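Paron Folding Table: Owner's Guide
Section 4. Setting Up, Dressing and Putting Away
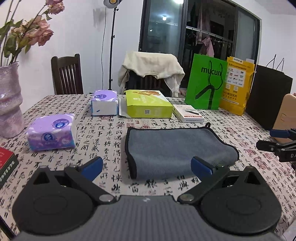
Fig. 4. Table dressed with a printed cloth.

Before you start

Read this section once all the way through with the table still in its bag. It takes less time than the alternative, which is reading it one line at a time while holding a table.

You will need:
- the table
- the leg brace (in the side pocket of the bag, under the leaflet about the bag)
- the four rubber feet, if they have come off in transit
- a clear patch of floor a good stride longer than the table on every side
- a second person, if you bought the long model

No tools are needed for normal use. The hex key in the pocket is for section 7 and should be left there until section 7. If you lose it, any hardware shop will have one, and so will any drawer in your house that contains flat-pack leftovers.

4.1 Opening the table

1. Lay the folded table on its long edge with the handle facing up. If there is grit on the floor, put the bag down first and stand the table on that.

2. Release both catches. They are stiff when new. Press with the flat of the thumb and slide towards the handle.

3. Open the two halves until the top lies face down, flat on the floor. You will hear the centre hinge click. If you don't, look along the hinge for whatever has got into it. On returned tables it is nearly always a pen.

CAUTION: Keep fingers away from the centre hinge while the halves are moving. The hinge is strong and does not care what it closes on.

4. Swing out the first pair of legs until they stand upright. Push the locking ring down over the joint. The ring is a Tultonero pattern, which drops into place by its own weight if the leg is straight and refuses if it isn't. Do not hit it. Straighten the leg and try again.

5. Do the same with the second pair.

6. Fit the leg brace across the centre. The end with the notch goes towards the handle side. It will go in the other way round, with effort, and then it will not come out again until section 7.

7. Check that all the rings are down. Then check them again from the other side, where the one you missed will be.

4.2 Turning it over

The short model can be turned by one person. Hold the long edge nearest you, lift until the table stands on its far edge, then walk the legs down.

The long model takes two people, one at each end. Agree in advance which way you are turning it. "Towards the wall" is a useful thing to say. "That way" is not.

1. Lift together until the table is on its side.
2. Change hands.
3. Lower the legs to the floor.
4. Let go only when both of you have said so.

CAUTION: Never turn the table over by one pair of legs. They are meant to be stood on the floor and pushed down on. They were not designed as handles and will let you know.

4.3 Levelling

Each foot screws in and out by hand. Turn clockwise to shorten the leg and anticlockwise to lengthen it, looking at the foot from below. People looking from above will get this backwards and adjust the table with great energy in the wrong direction.

1. Press down on each corner in turn.
2. Find the corner that rocks. Lengthen that foot one full turn.
3. Press again. Repeat until the rocking stops or moves to a different corner, in which case you have gone too far.

If more than six turns are showing on any foot, the trouble is the floor. Move the table. The floor of the village hall at Jandesness, where early tables were tried out, slopes in two directions at once, and even there we never needed more than five.

Note: Folded beer mats are not covered by the guarantee, but we accept that they exist.

4.4 Loading

The maximum load is 37 kg, spread evenly. "Spread evenly" means just that. A single heavy object in the middle is not spread, however evenly you feel about it.

Put heavier things over the legs and lighter things towards the centre hinge. Load from the middle outwards and unload from the ends inwards. Do not sit on the table. Do not let anyone sit on it who says they are only perching.

The centre hinge has been tested to 4000 openings. At one fête a month this should see you out.

4.5 Dressing the table

A cloth hides the legs, the stock under the table and your lunch. Any cloth will do provided it clears the floor. A cloth that reaches the floor will be trodden on, and whatever is on the table will then come down to join it.

1. Shake the cloth out away from the table.
2. Lay it with the centre fold along the centre hinge. With a printed cloth, decide first which side your visitors will be standing on, and have any writing the right way up for them.
3. Smooth from the middle to the edges with a flat hand.
4. Fix the edges with clips. The Egilsson spring clips sold with the long model fit the table edge with one thickness of cloth. Two thicknesses will go in, but the clip will spend the afternoon working itself loose and will leave at speed.
5. Put clips along the back edge first and then the ends. Leave the front until last so you can pull out the creases.

Outdoors, use twice as many clips as you think you need. For anything above a light breeze, take the cloth off and look slightly less smart.

Note: Don't pin the cloth to the table top. The surface marks easily, and the pin holes let in water, tea and eventually regret. Drawing pins used by a previous borrower can be eased out with a butter knife.

4.6 Putting away

1. Clear the table completely. This includes the thing you are leaving till last because it is awkward.
2. Remove the clips and the cloth. Wipe the top with a damp cloth (a different one) and let it dry.
3. Turn the table on to its face, as in 4.2 but in reverse.
4. Remove the leg brace. Put it in the side pocket now. Braces put down "just for a minute" account for most of our spare parts business.
5. Raise each locking ring and fold the legs in, starting with the pair furthest from the handle. If you begin with the other pair, the legs will cross and the halves will not shut.
6. Close the halves and fasten both catches.
7. Put the table in the bag, handle first.

The bag is the correct size. It will not feel like it.

4.7 Storage

Store upright, indoors and dry. Tables kept in a shed over the winter should be brought in by February if you want them for spring, as the locking rings stiffen in the cold and need a few days to come round. A little candle wax on the ring helps. Oil does not. It collects dust and then transfers it to your cloth.

4.8 If something is missing

Spare feet are part 328, sold in packs of four. The leg brace is sold singly. Write to Hernán Sotelo in the spares office, giving the colour of the table and which model it is. There is no need to explain how the brace was lost.

Continue to section 5, Joining Two Tables Together, only if you have two tables.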